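Vakel has opened orders for the Dirnel hand-held gripper kit, a set intended for laboratories and training centers that record table-setting and clearing tasks. Each kit contains two padded fingers, mounting brackets, a camera holder and a printed guide.
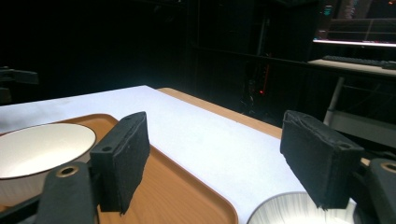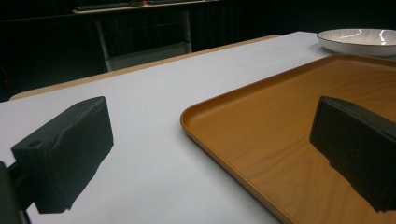 Dirnel gripper over a serving tray

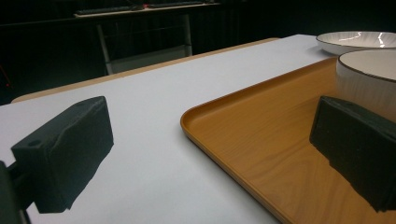
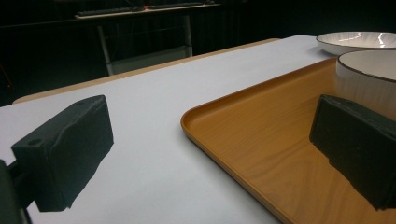

Kits are priced at $1671, with a discount for orders of 6 or more. Replacement pads are sold separately in packs of 10. Delivery from the Bularent warehouse begins in January. Members may request a trial unit through the Kwan office until noon on Tuesday.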